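呼吸を数えるということ

2019年4月4日（木曜日）

私が坐禅のような瞑想を始めたのは、日本に来て二度目の冬でした。母国ではイルハム・ソパクアと呼ばれていますが、こちらの集まりでは皆さん「イルハムさん」と呼んでくださいます。今日は、呼吸を数える練習のことを書きたいと思います。日本語の間違いがありましたら、どうぞお許しください。

最初に教わった方法は、とても単純です。息を吐くときに「ひとつ」、次に吐くときに「ふたつ」と、心の中で数えます。とおまで行ったら、またひとつに戻ります。説明を聞いたとき、私は簡単すぎると思いました。けれども坐ってみますと、三つか四つのあたりで、もう夕飯のことを考えているのです。気がつくと十四、十五と数えていることもあります。

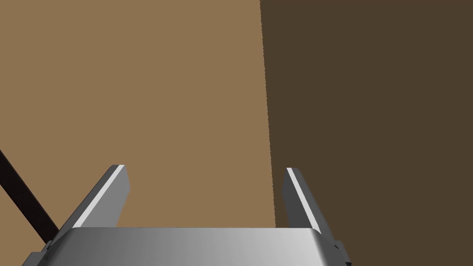 数を忘れてしまったときは、どうすればよいのでしょうか。
どこまで数えたかを思い出そうとせず、次に吐く息からまた「ひとつ」と数え始めればよい、と私は教わりました。

この教えは、頭ではすぐに分かりましたが、体が納得するまでに長い時間がかかりました。私は子どものころから、失敗したら理由を調べなさいと言われて育ちました。ですから「ひとつ」に戻る前に、なぜ忘れたのか、いつ忘れたのかを調べたくなります。調べているうちに、また息が三つも四つも過ぎてしまいます。

同じ集まりに通うラティ・パサリブさんに、この悩みを話したことがあります。彼女は私より九年長く坐っている先輩です。助言をくださるかと思いましたら、「私は今でも二つで忘れる日がありますよ」とおっしゃっただけで、お茶をいれに行ってしまいました。そのときは少しがっかりしましたが、帰りの電車の中で、だんだん気持ちが楽になってきました。
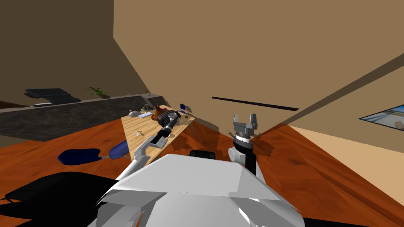

それからは、数がどこまで続いたかを手帳に書くことをやめました。以前は、坐るたびに記録をつけていたのです。去年の十一月に数えましたら、記録は557行ありました。読み返しても、よく眠れた日と眠れなかった日の区別ぐらいしか分かりません。手帳は捨てずに、本棚のいちばん下に置いてあります。

数え方についても、人によって考えが違うようです。吐く息だけを数える人、吸う息も数える人、数えないで息の出入りだけを見る人がいます。私は三つとも試しました。吸う息を数えますと、私の場合はどうしても力が入り、肩が上がってきます。それで今は吐く息だけにしています。これは私の体の癖の話ですから、ほかの方には別の方法が合うかもしれません。

もうひとつ迷ったのは、何語で数えるかということです。初めはインドネシア語で数えていました。母語のほうが自然だろうと思ったからです。ところが「satu, dua, tiga」と数えていますと、小学校の校庭や、いとこたちとのかくれんぼを思い出してしまいます。日本語の「ひとつ、ふたつ」には、私にはまだ思い出があまりついていません。そのためか、静かに数えられるような気がします。もっとも、このごろは「ここのつ」のところで、八百屋さんで柿を買ったときのことが浮かぶようになりました。 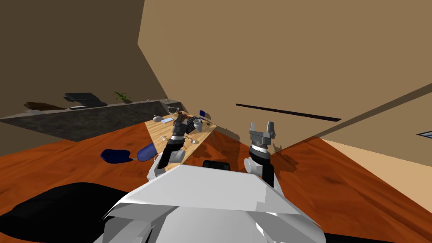 足の痛みについて

集まりで初めての方からよく聞かれるのが、足のことです。私も最初の年は、二十分たつと右の足の感覚がなくなりました。我慢することが修行だと思い込んでいたので、終わって立つときに転びそうになり、隣の方の腕につかまってしまいました。たいへん恥ずかしかったです。

今は座布団を二枚重ねて、お尻の位置を高くしています。膝が床に着くようになり、背中もあまり疲れません。それでも痛い日は、静かに手を合わせてから足を組み替えます。椅子で坐る方もいらっしゃいます。椅子のときは背もたれに寄りかからず、足の裏を床に着けるのがよいそうです。
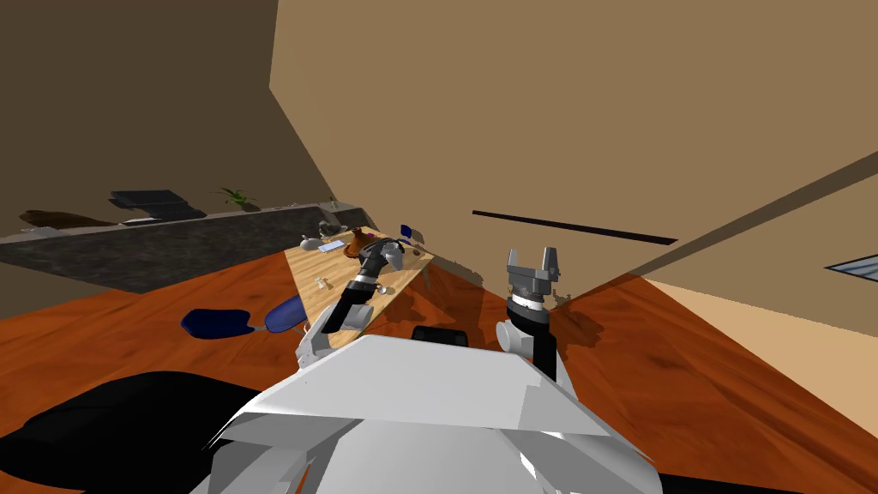
痛みがあるときに数を数えるのは、なかなか難しいものです。「ひとつ」と言いながら、心は全部、足首のところへ行っています。そういう日は無理に戻さず、足首が痛いまま数えます。数が先に進まなくても、鐘が鳴るまでの時間は同じ長さです。

最近は、朝に十五分ほど坐ってから仕事に出かけています。窓の外で収集車の音がする日は、その音も聞きながら数えます。来月は、初めて一泊の坐禅会に参加する予定です。ラティさんから、厚い靴下を持ってくるようにと言われました。お堂の廊下は、五月でもかなり冷たいそうです。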